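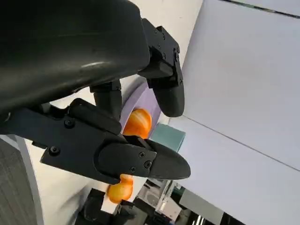 February 14, 2026

Table setting, second layout

Cleared the white table this morning and wiped it down. Using the lavender plate from the Vekville box, the teal mug and two of the pumpkin buns. The bigger Brerka plates stay on the shelf until June.

Plate goes in the center with nothing on it. One bun on each side, mug behind the plate and to the right, handle pointing right. I kept everything forward of the cable holes because the mug caught on a cord last time.

The buns are squeezy and come back to shape slowly if you press them hard. Give them 20 minutes before weighing or measuring. Left one was 29 g on the small scale, right one the same. Wrote both in the Clevau sheet.
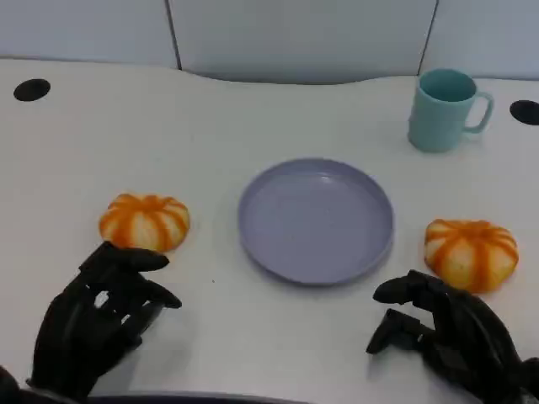 Lighting and surface

Lamp at 300 to start, then 315. At 315 the table top gets shiny and the rim of the plate is harder to pick out. Went back to 300 and left it.

Still to do

Coralie Nepia has the spare mug, ask for it back.
Tape marks for the plate position.
Order more buns from Saragih, same orange and cream stripe. The plain ones they sent before roll too easily.
Wipe the plate with a dry cloth only.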